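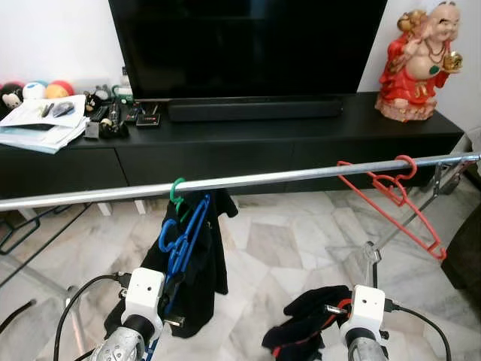 Start with the complaint as it reaches us: "I can hear them talking but I can't make out the words." Leave the quotation up for a few seconds before going on. It is the most common free-text answer in the Birkitz listening survey (1,057 households), and it comes from people with normal audiograms as well as from people with hearing aids. Define the three terms now: level, clarity, intelligibility. Level is how loud. Clarity is the balance of early to late sound energy. Intelligibility is how many words the listener gets right. The arrangement in the opening slide, a soundbar lying along the top of a low console with a flat, plain wall behind it, is the reference layout for most of the talk, and I will call it "layout A" from here on.

Slide 2. Scope

Domestic rooms only. No classrooms, no cinemas. Program material is speech with background music or effects. Source at one end, listener on a seat somewhere toward the middle or the far wall. Headphones are out of scope. So is any discussion of actors mumbling; Rodica will take that at Tuesday's panel if anyone wants it.

Slide 3. What the room does

Direct sound arrives first. Reflections from floor, ceiling and side walls follow within a few tens of milliseconds. Early reflections generally help speech: the ear combines them with the direct sound. Late energy fills the gaps between syllables and masks weak consonants.

Say the next part slowly. Vowels carry most of the energy in speech. Consonants carry most of the information. Consonants are also short, weak and mostly high in frequency, so a long vowel tail in a live room can cover the consonant that comes after it. Turning up the volume raises the tail by the same amount as the speech.

(Demo clip 1: "the cat sat back," dry, then with the Faulkner living room response applied. Play each twice. Check the hall system at 1 p.m.; the left channel was low last time.)

Slide 4. The measurements

Study run from the Faulkner lab, rooms in and near Bedden. In total, 2,264 impulse responses. Swept sine source, omnidirectional microphone at seated ear height, analysis in Skalden. Nimal wrote the import script and can answer questions on file handling.

Note on terms: we quote T20, extrapolated to 60 dB of decay. Small rooms do not have a proper diffuse field at low frequencies, so anything below the 250 Hz octave band is shown in gray on the plots and should be treated as descriptive only. Someone will ask about the 63 Hz band. The answer is that modal decay needs a different method and we did not do it.

Slide 5. Surfaces

Table on slide, do not read it out. Point to two rows.

Row 1, stone or ceramic tile on a solid base. Absorption coefficient close to zero at all speech frequencies. A floor like that returns nearly everything that hits it.

Row 4, heavy curtain, gathered, hung clear of the wall. Useful absorption from the middle bands up, little in the low bands. The gap behind the fabric matters and should be kept if possible. The same curtain pulled flat against the glass does noticeably less.

Painted plaster on masonry behaves much like tile for our purposes. Plasterboard on studs takes out some low frequency energy by panel vibration and very little above that. 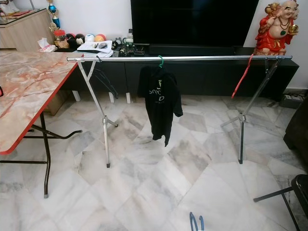

Furniture is harder to tabulate. A stuffed sofa is a good broadband absorber; a leather-covered one loses some of that at high frequencies, depending on how the cover is fixed and whether it is perforated. Bookshelves with uneven contents scatter sound, and the scattering shows up as a smoother decay even when the decay time hardly moves. Thin fabric in small amounts has a small effect. Do not let the discussion drift to egg cartons. If it does, the answer is that the material is thin, the absorption is confined to a narrow range, and they are a fire risk.

Slide 6. Listener distance

Critical distance: where direct and reverberant levels are equal. It increases with room volume and source directivity and decreases with reverberation time. In many of the hard-surfaced rooms the usual seat was beyond it.

Moving the seat closer is free and works right away. Clem Fairweather's group found that householders rejected this advice more often than any other item on the leaflet. Reasons given were the position of the sofa, the path to the door and glare from windows. Keep this short; Clem covers it in the next session.

Slide 7. Source position in layout A

Three variables: setback from the front edge, height, tilt.

Setback. When a loudspeaker sits well back on a hard flat top, the top acts as a reflector close to the drivers. The short path difference gives comb filtering, and the first dip can land in the speech range. Pulling the unit forward until it is level with the front edge shortens the reflecting area in front of it.

Height. Low cabinets put the drivers below ear height. Most drivers beam at high frequencies, and the off-axis loss falls on the consonant range described on slide 3. The loss varies a lot from model to model.

Tilt. A few degrees upward recovers part of that loss. Rubber wedges are adequate. Check that the unit does not then block the remote sensor. 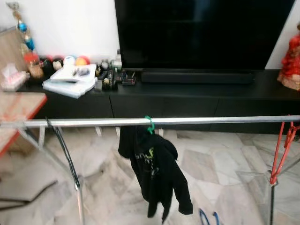

Layout A: soundbar across the front of the screen base, long low cabinet, plain wall behind.

Slide 8. Listening test

368 listeners, sentence lists in speech-shaped noise, responses scored by keyword. Two room conditions (live, treated) and two source positions (back, forward). Room treatment gave the larger gain. Source position gave a smaller gain that was consistent across age groups. The interaction was not significant. Milovan Vidmar ran the statistics with listener as a random effect; model output is in the backup slides.

Limitations, state all of them:
Listeners heard the rooms over headphones from recorded binaural responses, with no head tracking.
Noise was steady. Real effects tracks fluctuate.
English material only.
The treated condition used more absorption than most households would accept.

Slide 9. Practical sequence

Order the steps by cost.
1. Turn on the dialogue or speech mode if the set has one, and turn off any "hall" or "stadium" mode.
2. Move the loudspeaker forward and tilt it.
3. Reduce the seat distance.
4. Rug between source and listener, thick pile, with an underlay.
5. Curtains or a stuffed wall panel on the wall behind the listener.
6. Hearing test.

Shayne Tamihana objected to item 6 coming last and I agree with her. It costs nothing in many areas and can be done in parallel. Say so out loud. The slide will be reordered for the April version.

Expect a question on subtitles. They are effective and we have nothing against them.

Slide 10. Open items

Time-varying music beds: pilot only.
Open-plan rooms joined to kitchens: decay is often double-sloped and a single T20 hides this. We are looking at early decay time in place of it.
Low ceilings: not enough rooms in the set.

Timing. The talk runs long if demo clip 2 is played in full. Clip 2 lasts up to 90 seconds with the repeats; stop it after the second sentence pair if the chair has already signaled. Questions after slide 10. Backup slides start at 12, band-by-band decay times first, then the statistical model, then the microphone calibration sheet.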